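Alivow Bench Arm - Set-up Guide
Section 6: Comparing Fingers and Wrist Cameras

Before you start

Work through this section when you have two or more finger sets and want to know which one to keep on the arm. It assumes the arm is bolted down, the controller is on version 2 of the Kutura software, and you have finished the homing steps in Section 4. If the arm has been moved since homing, home it again.

You will need:
The finger sets you want to compare
The hex key from the accessory bag
A rack of capped or open test tubes, partly filled with colored water
A lint-free cloth
A printed copy of the trial sheet (Appendix C)

CAUTION: Use water and food coloring only. Do not run these trials with samples or reagents.

CAUTION: Keep one hand near the stop button whenever the gripper is closing. The default closing force can break thin glass.

6.1 Fitting a finger set

1. Open the Closer panel and press Service. The gripper opens fully and the motor lets go.
2. Loosen the two screws at the base of each finger. Do not take them all the way out.
3. Slide the old fingers off and wipe the mounting blocks.
4. Slide the new fingers on until they stop, with the pads facing each other.
5. Tighten the screws a little at a time, going back and forth between left and right.
6. Press Service again. The gripper closes slowly, finds zero, and opens.

Note: Light scuffs on the mounting blocks do not matter. A raised burr does. File it flat or the finger will sit at an angle.

6.2 Setting the wrist camera

1. Open the camera view and set the gripper to its widest opening.
2. Tilt the camera until both fingertips are in view, with clear tabletop between them.
3. Lock the tilt screw.
4. Set exposure to Manual. Start at 539 and change it only if the white parts of the bench lose all detail.
5. Save the settings under the name of the finger set.

Auto exposure works for general use, but it shifts when the arm passes over a pale surface, and then the pictures from two trials can't be compared. Lamduan Ruangrit's team at Witkowska ran their first trials on Auto and had to repeat all of them.

Repeat steps 2 to 5 for each finger set. Longer fingers hide more of the table, so a tilt that suits the smooth set is often wrong for the nubbed set.

6.3 Placing the rack

1. Put the rack on the left side of the work area, well away from the wall.
2. Leave the middle of the table free. The arm uses it to turn.
3. Leave gaps between tubes where you can. Nubbed pads are thicker and need the extra room on each side.
4. Move the arm to the Ready position and check the camera view again.
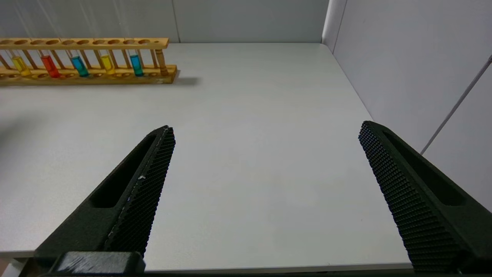

5. Save this position as Trial Start. Every trial has to begin from it, whichever fingers are fitted.
6. Jog the arm toward the first tube at low speed and stop just short of the glass. Check that neither finger will touch the tube next to it.
7. Return to Trial Start.

Note: If you are using clear liquid, the camera may lose the tube against a white wall. Color helps. It also makes a spill easier to spot.

6.4 Running the comparison

1. Set closing force to 457 on the Closer panel.
2. Run Pick and Return on one tube.
3. Write down the result as Held, Slipped or Missed. Do not use any other words. The import tool won't read them.
4. Do the same for each filled tube in the rack.
5. Change the finger set, load its camera settings, and start again from step 1.

If a tube slips, raise the force in small steps. Do not go above 659 with glass. If it still slips at that setting, wipe the pads and the tube and try once more before you mark the set as unsuitable.

CAUTION: Never clear broken glass with the gripper. Press Stop, switch off the controller, and use a brush.

6.5 After the trials

Leave the chosen set fitted and delete the camera settings for the others - old settings are the usual cause of missed picks later on. Store spare fingers flat, pads up.

Section revised September 2022 by Iwona Szulc. Steps checked by Upendo Mugo.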